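Where Does the Puddle Go?

There's a dip in the pavement outside my flat in Jombridge, right by the bus stop, and every time it rains I get a puddle there. A proper one, deep enough to go over the top of your shoe. My dog Moriarty drinks out of it, even though he has a perfectly good bowl at home. Then the sun comes out, I have my lunch, and by the time the school bus goes past in the afternoon the puddle has shrunk to a damp patch. So where did it go?

Some of it soaks down through the cracks. But if you put a saucer of water on a windowsill, there aren't any cracks, and that water disappears too! It has gone up into the air, and the word for that is evaporation. (Ee-vap-or-ay-shun. It's a good one to shout.)

Water is made of teeny tiny bits called molecules. They are far too small to see, even with the sort of microscope you might have at school, and they never sit still. They jiggle and bump into each other all day long, a bit like people in a crowded playground. Now and then one at the very top gets such a big bump that it shoots off into the air. Then another one goes, and another, until there's no water left in the saucer.

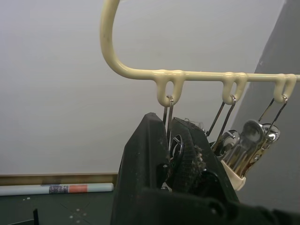
Once it's floating about in the air we call it water vapour, and you can't see it at all. There's some in the room with you now. There's some in your breath too, and if you puff on a cold window you can turn it back into water and draw a face in it.

What makes water go faster?

Warmth is the big one. Warm molecules jiggle harder than cold ones, so more of them escape. My bus stop puddle can hang around for 48 hours in January, and in July it's gone before I've found my sandals.

Wind helps as well. When water evaporates, the air just above it starts to fill up with vapour, and some of those molecules drop straight back in. A breeze sweeps that damp air away and brings in drier air, which has more room. That's why hand dryers blow, and why a windy day is so good for drying clothes, even a chilly one.

Then there's spreading out. Molecules can only leave from the surface, so the more surface there is, the more can get away at once. Pour a cup of water onto a big tray and it will be gone long before the same amount left in the cup. It works for washing too. A sock rolled up in a ball stays soggy in the middle for ages, but if you hang it up by the toe the air can get all round it.

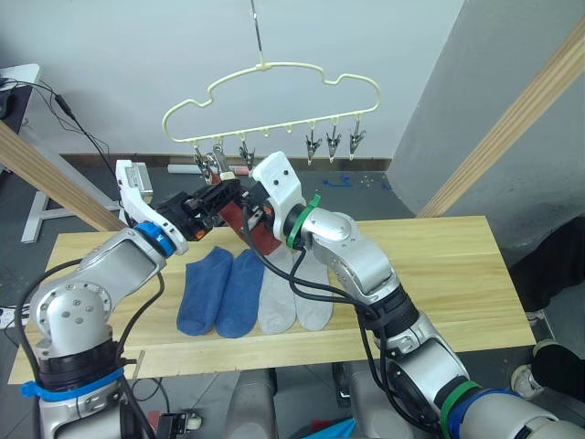 A cloud-shaped hanger with little metal clips, and four socks laid out flat.

What happens to it next?

Up it goes! The higher you climb, the colder the air usually gets, and cold vapour likes to turn back into tiny drops of water. Loads and loads of those drops together make a cloud. I once walked up a mountain called Balosmont, 1,871 metres high, with my friend Ismael Moura, and near the top we went right into one. I'd been hoping for something like candyfloss. It was like being inside a cold, wet sneeze, and our sandwiches went floppy.

When the drops bump together and grow too heavy, down they come as rain. Some of it lands in the sea, some lands in Lavik where my gran lives (she says it all does), and some lands in the dip by my bus stop. Round and round it goes, and we call that the water cycle. The water Moriarty laps up might once have been drunk by a dinosaur.
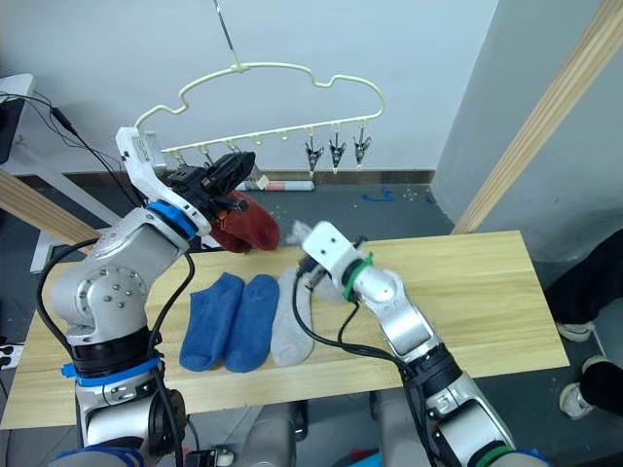

A dark red sock, held up over the table.

Try it yourself

You need two saucers, a jam jar, a spoon and a pen.

Put 10 spoonfuls of water in each saucer and 10 in the jar. Stand one saucer somewhere warm and sunny, and the other somewhere cool and shady. The jar goes next to the sunny saucer. Before you go to bed, write down which one you think will dry out first. Then have a look every morning and draw a little picture of how much is left. My shady saucer took nine days, and I had to keep telling people not to wash it up.

If you've got a patch of hard ground outside, you can do the puddle version. Wait for the rain to stop, draw round your puddle with chalk, and go back every hour to draw round it again. You'll end up with lots of wobbly rings, one inside the other, and the gaps will be wider on a warm, breezy day. Ask a grown-up first if it's near a road.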